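Lorurow Correspondence Chess: Frequently Asked Questions

Last revised September 2, 2014

These are the questions we get most often from new members and from people thinking of joining. If yours is missing, write to the tournament office at the address on your pairing sheet.

What is correspondence chess?

Two players play a game without sitting at the same board. Each sends a move, the other thinks it over and sends one back. We run games by postcard and by e-mail. The rules of chess are the same as in any club game. What differs is the time allowed and the fact that you may look things up.

Who can join?

Anyone. You don't need a rating, and you don't need to belong to another club. Members under 16 need a parent or guardian to sign the entry form. Current membership stands at 353.

How do I get a rating?

You get a provisional rating after your first section is finished. Until then you are listed as unrated and placed in the Hinside section, where most of the other players are also new. If you have an over-the-board rating, put it on your form. We use it for placement only and it has no effect on your correspondence rating.

What events do you run?

The Hinside is for new and unrated players. The Zernumov is the main class tournament and starts a new group whenever enough entries come in. The Urquhart is our championship and begins every October. You qualify for the Urquhart by winning a Zernumov group or by finishing in the top half of last year's Urquhart.

How much time do I have for a move?

In postal events you have 48 days of thinking time for every ten moves. Time in the mail is not charged to either player. In e-mail events the limit is lower and is printed on your pairing sheet. Unused days carry over to the next ten moves.

Keep your own record of the dates. When two players disagree about the time used, the office asks both for their records, and a player who has none usually loses the argument.

What happens if my opponent stops replying?

Send your last move again, marked "repeat," and include the date you first sent it. If there is still no answer after 2 repeats, report it to the office. We will contact your opponent directly. If we can't reach them, the game is scored as a win for you. Please don't report a late reply the day after you expected it. Mail gets delayed and people get sick.

Can I use books?

Yes. Opening books, magazines, endgame manuals and your own notes are all allowed. Many players join mainly to study an opening properly, with the books open next to the board.

Can I use a computer?

You may use one to store your games, keep dates and search a database of finished games. You may not use a chess engine to choose or check moves in a game that is still going on. Once the game is over, analyze it any way you like.

Can I ask a friend for advice?

No. The moves have to be your own. Talking about a game in progress with anyone, including people at your local club, is treated the same way as engine use.

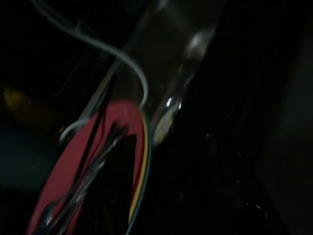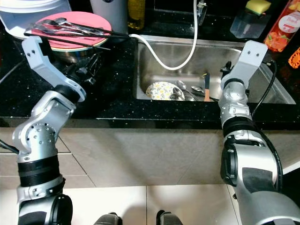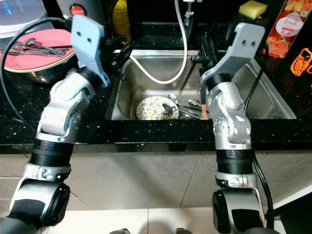

How do I write my moves?

Use standard algebraic notation unless you and your opponent agree on something else. Every message should have:

The game number
Your opponent's last move
Your reply
The date you received their move and the date you sent yours

Repeating the last move catches most mistakes before they matter. If your opponent repeats it wrong, point it out at once and don't play on.

I sent the wrong move. Can I take it back?

If the move is legal, it stands, even if it is a slip of the pen. If it is illegal or can't be understood, your opponent sends it back and you pick a legal move. There is no touch-move rule in our events, so you don't have to move the same piece. You are charged five days for the trouble.

What are "if" moves?

They are conditional moves. You can write, for example, "If 14...Bxf3, then 15.Qxf3." If your opponent plays the move you named, your reply is binding. They save a lot of time in forced exchanges — and they have lost a fair number of games for people who didn't look hard enough. You are never required to offer them.

How do I report a result?

The winner reports. In a draw, White reports. Send the result and the full game score to the office. Games without a score are still rated but can't be considered for the bulletin.

How long does a game last?

A postal game often takes a year or more. The longest game in our files ran to 76 moves and was won by Edgardo Yap with a rook and pawn against a rook. E-mail games are usually much shorter, though that depends on the players.

How many games should I start with?

One section is plenty. New members tend to enter several at once, then find all the hard positions arriving in the same week.

Can I withdraw?

Yes, but write to the office and to each of your opponents. Games in progress are normally scored as losses. If you are withdrawing for illness or a family matter, say so, and the tournament director may cancel the unfinished games. You can also ask for a leave of up to 30 days per calendar year, and your clock stops while you are away.

Do you publish games?

The bulletin prints a selection from every event. Short notes from the players are welcome — a few lines on where you thought the game turned is enough.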